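플릴로(Plillo) 칸막이 나무 트레이, 두 달 써 본 후기

저희 집 차 서랍은 오랫동안 손대기 싫은 곳이었어요. 선물 받은 티백, 여행 가서 사 온 티백, 카페에서 하나씩 얹어 준 것까지 전부 한 서랍에 들어가 있었거든요. 상자째 두면 자리를 너무 차지하고, 상자를 버리면 낱개 봉지가 서랍 뒤로 자꾸 넘어가고요. 아침에 홍차 한 봉지 꺼내려다가 서랍을 통째로 뺀 적도 있답니다 ㅠㅠ

그래서 산 게 플릴로의 얕은 나무 트레이예요. 뚜껑 없이 위가 트여 있고 안이 칸으로 나뉜 직사각형 모양인데, 처음 받았을 때는 생각보다 작아서 살짝 당황했어요. 상세페이지 사진은 왜 다들 그렇게 커 보이는지! 무게는 저희 집 주방 저울로 590g 나왔습니다. 한 손으로 들고 거실로 옮기기에 딱 부담 없는 정도예요.

먼저 좋았던 점부터 쓸게요. 봉지를 눕히지 않고 세워서 꽂을 수 있다는 게 제일 커요. 세워 두면 윗부분이 테두리 위로 살짝 올라와서 손가락으로 톡 집어 올리면 끝이고, 무슨 맛인지도 위쪽 색만 보고 대충 알 수 있어요. 저는 과일차를 오른쪽 칸에, 홍차를 가운데에, 나머지는 왼쪽에 넣기로 정해 놨는데 식구들은 아무 데나 꽂습니다. 그래도 서랍 시절보다는 백배 나아요.

나무 느낌도 마음에 들어요. 번쩍거리는 코팅이 아니라서 밝은 원목 식탁에 올려놔도 혼자 튀지 않더라고요. 모서리 마감은 깔끔한 편인데 안쪽 칸막이 한 군데가 까슬해서 고운 사포(집에 굴러다니던 것)로 두어 번 문질러 줬어요. 이 가격이면 그 정도는 해서 보내 주면 좋겠다 싶긴 합니다.

아쉬운 점도 있어요. 칸막이가 고정이라 폭을 못 바꿔요. 폭 넓은 봉지는 비스듬히 넣어야 하고, 반대로 작은 봉지는 한두 개만 있으면 자꾸 옆으로 누워 버려요. 그리고 높이가 낮다 보니 봉지를 꽉 채우지 않으면 이동할 때 하나씩 빠집니다. 상품 설명에는 최대 100봉지까지 들어간다고 되어 있던데, 음... 저는 그 반의 반도 못 넣었어요. 종이 포장 없는 아주 얇은 티백 기준인가 봐요.

비교하느라 운다르(Undar) 제품도 같이 주문했었는데요, 그쪽은 6칸에 뚜껑까지 있어서 보관만 생각하면 더 나아요. 다만 뚜껑을 열고 닫는 게 은근히 귀찮아서 저는 결국 반품했어요. 먼지가 신경 쓰이는 분이라면 그쪽이 맞을 수도 있겠네요.

같이 쓰는 둥근 라탄풍 매트는 폴티넬(Foltinell)에서 따로 산 거예요. 봉지를 매트 위에 쏟아 놓고 뭐 마실지 고른 다음 남은 걸 트레이에 꽂으면 정리가 저절로 돼요. 빨간 봉지랑 크림색 봉지가 섞여 있으면 보기에도 예쁘고요!

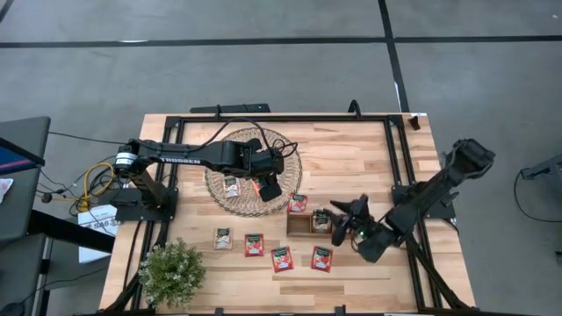
둥근 매트와 나무 트레이, 그리고 알록달록한 봉지들 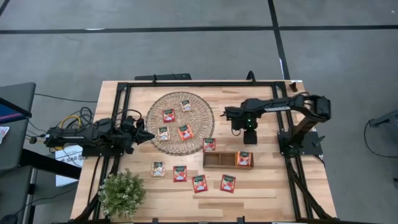
관리는 별거 없어요. 물에 담그지 말라고 해서 마른 행주로 닦고, 찻잎 가루가 구석에 끼면 안 쓰는 붓으로 털어 냅니다. 8월 장마 끝물에는 어떨지 아직 모르겠어요. 나무라서 습기가 제일 걱정인데, 여름 지나고 휘거나 하면 글 아래에 덧붙여 놓을게요.

아, 그리고 꼭 차가 아니어도 돼요. 저는 요즘 왼쪽 칸에 스틱 설탕을 넣어 뒀고, 조카가 놀러 오면 과자 봉지 꽂아서 내주기도 해요. 하나 더 사서 책상에 두고 클립이나 메모지를 담을까도 고민 중인데, 배송비가 따로 붙어서 장바구니에만 넣어 둔 상태입니다. 2개 묶음 할인이라도 떴으면 좋겠어요.

별점은 다섯 개 중에 네 개 드릴게요. 하나는 그 까슬한 칸막이 때문에 뺐어요.

2023년 3월 29일 작성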